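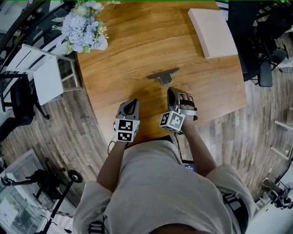
The round table in use, with the flowers at one side and the pink box near the other.

Progress report to the Lashari Fund
Arnov Tabletop Project, first half-year
16th June

We are so pleased with how the spring has gone! When the grant came through in January we had a plank floor, a lot of stacked chairs and one folding table that nobody liked sitting at. The main room at Arnov now feels like a place where people want to stay and get on with something, and most of that comes down to the tables you paid for.

What we bought

The biggest purchase was the set of 4 round wooden tables from Lemard. We went back and forth on round or square for weeks (the minutes are available if you are curious, but we don't recommend them). Round won, and we are very glad. People pull up a chair wherever there is a gap, things can be passed across easily, and the warm orange-brown tops look lovely against the gray-brown boards. The tables came to 397 each with delivery, a little under the figure in our application.

The second purchase was the artificial flowers. We know this raised an eyebrow in your first letter! We chose lavender-blue heads with small white and cream blossoms and plenty of green leaves, and they have done more for the room than anything else at the price. They stand at the edge of the table so the middle stays clear for work, and they need dusting once in a while and nothing more.

We also spent 200 on storage and small items for the sessions. The light pink flat box is one of these. It can sit on the table beside the work without getting in the way, and its color is easy to spot from across the room.

How the sessions run

Each table session is built on small, everyday handling: picking a thing up, turning it, setting it down where you mean to. We put out very little at a time. Early on we loaded the tables with far too much, and people spent the first part of the session shifting things out of their way. Now it is one or two small objects in front of the person, such as the little gray T-shaped piece, with the box farther back and the flowers off to the side. It looks sparse when you walk in, but the difference in how people settle is huge.

Height turned out to matter more than we had planned for. Many of the tasks are done leaning in over the top with both forearms forward, and the Lemard tables suit this well. The old folding table wobbled whenever anyone put weight on it. It has been retired to the hallway, where it holds coats.

The rooms are booked for most mornings now and for a good share of the afternoons. Our partners at Zarkden have asked to share the room through the fall, and we have said yes to a trial month.

What didn't go to plan

The first delivery arrived with a scratch across one top. Lemard replaced it without any fuss, but it cost us two weeks and we had to push back our opening sessions. We also had to give up on tablecloths. They looked nice and they slid, and small things kept disappearing into the folds. The bare wood is much better for the work, and it would be a shame to cover it.

The floor is still on our list. The boards are sound, but the seams catch crumbs and dust, and sweeping takes longer than we allowed for. We got one quote for refinishing and it was far beyond this grant, so for now we have bought a better broom.

Money

Tables and delivery are paid in full. Storage and small items are paid in full. There is 300 left in the furnishing line, and we would love your permission to spend it on chairs with lower backs, which would tuck in neatly under the round tops and make the room easier to clear between bookings.

Coming up

Over the summer we plan to try longer sessions, try the tables closer to the windows for the better light, and write up our notes on which objects work well on the tabletop and which ones people get tired of quickly. We will send those notes with the next report. You are welcome to visit before then, and mornings are the liveliest time to come.

With many thanks from all of us at the Arnov Tabletop Project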